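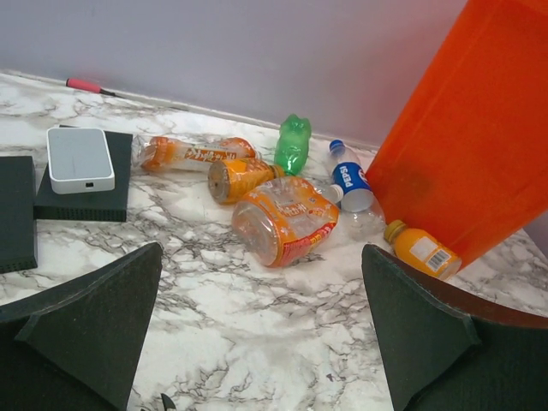

난베리 시의회 보궐선거 관련해서 몇 줄 적습니다. 어제 나온 야권 단일화 선언문을 두 번 읽었는데 여전히 모르겠어요.

세 정당이 에밀리아노 바뉴엘로스를 함께 밀겠다고 합니다. 그런데 11월까지만 해도 에리베르토 사발라 쪽은 그를 "개발업자 대변인"이라 불렀죠. 그 사이에 뭐가 바뀌었는지는 선언문에 한 줄도 없습니다.

공약은 16개. 재원이 적힌 건 3개. 나머지는 "시와 협의해 추진"이랍니다. 협의 상대인 시장이 상대 당 사람인데요?

"당원 70%가 찬성했다"는 말도 그래요. 투표율은 왜 안 밝히나요. 당사에 전화했더니 담당자가 없다고만 합니다.

코피 오도이 후보는 자기가 되면 100일 안에 버스 노선을 복구하겠다네요. 지난 선거 때도 들은 얘기 같은데, 스타노라 구 주민분들 기억하시죠? 우리 동네 정류장은 아직도 표지판만 서 있습니다.

구마로 베르무데스 의원은 이번 연대를 "역사적 결단"이라고 했습니다. 지난번 연대도 역사적이라더니 예산안 표결 날 갈라섰잖아요. 누가 어느 쪽에 표를 던졌는지 회의록에 다 남아 있어요.

토론회 일정 나오면 다시 올릴게요. 재원표 갖고 계신 분은 쪽지 주세요. 요약본 말고 원본으로요.

문의 | 이용약관 | © 2021 | 맨 위로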